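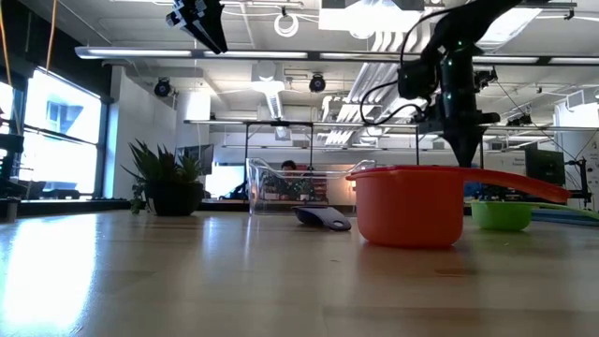

4.2 Apportioning fault among several defendants

Personal injury suits with more than one defendant raise a question that single-defendant suits do not. The jury has to decide who was at fault and also how much of the fault belongs to each party. We read 65 closed files from plaintiff-side practices and interviewed 24 attorneys who had taken at least one such case to verdict. Etim and Baumgartner coded the files separately and settled differences in discussion. In 20 files the verdict form asked for percentages. The rest asked only whether each defendant was liable, or were resolved before the form was drafted.

Attorneys did not agree on when percentages should be explained to the jury. Several raised them in the opening statement. Others waited until closing, on the view that early numbers invite jurors to pick a figure and stop listening.
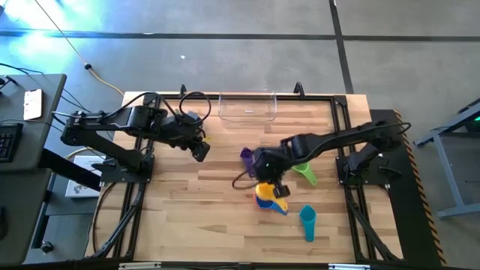
Shared control was the issue that came up most often in the interviews. By this we mean that two parties could each have caused the same harm, in the same space, without any joint plan. Attorneys tend to explain it to jurors with a simple physical case, and we use one as well. In Figure 2 two arms are mounted on opposite sides of one table and both reach in over it, with the cups between them. The right gripper is down among the cups and the left one is empty. Suppose a cup were found damaged and each arm answered to a different company. Being closer to the cups is evidence against the right-hand company, but it does not settle what share the other should carry. Igwe calls this the proximity problem, and we keep the term in Section 5.

The files show the same difficulty in less tidy form. In the Haltex file, a delivery contractor and a building owner both had access to the loading area, and the contractor was assigned the larger share although neither side could show who had moved the barrier. 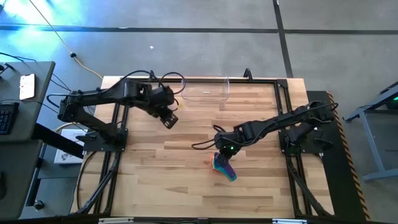 Omissions were handled differently from acts. Jurors are asked to weigh something a defendant failed to do, and attorneys reported that this is harder to argue without an object to point to. Loose cables like those that curl onto the wood beside the right arm in Figure 3 would give counsel such an object if a claim turned on how equipment was kept. An open gripper with nothing in it, as on the left, would give counsel very little. We coded 3 files as pure omission cases. All of them settled, so they are left out of the verdict comparison in Section 4.3.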